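4.2 Domestic rooms in the remake

Youssra Mansour
August

In the first film, Vekum, the kitchen of the family is shown long before any frightening event takes place. We coded 406 shots from the two versions, and in 75 of them the kitchen is the only room which the viewer can see. The remake keeps this room but it changes the rhythm. The camera stays lower, and the father, played by the same actor who voices the radio, enters only in 23 shots.

Several viewers in our study said that the remake was "cleaner" and therefore less frightening. We think the word is important. In the older film each surface carries a history of the family — in the newer one the surfaces are plain, and the fear must come from the sound.

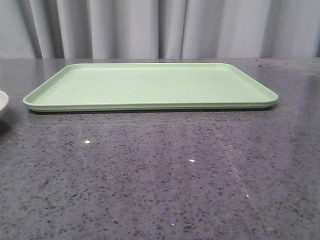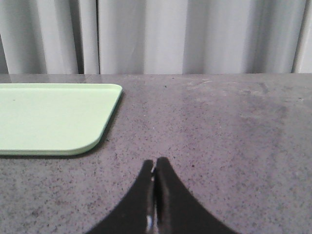 Figure 3. A light green tray on a speckled grey countertop, two views.

The sound is also where the two directors differ the most. Vekum uses long silence before the cellar door opens, while the remake fills the same moment with a low hum. This choice was criticised by fans of the novel, but it agrees with the book, where the hum is mentioned already in the first chapter.

Comments

Fostel: The hum is in chapter two in my edition.

Yoo: I still prefer the old one, the cellar scene is so slow and so good.

Related
Skolwood and the haunted village film
Horror remakes after 2000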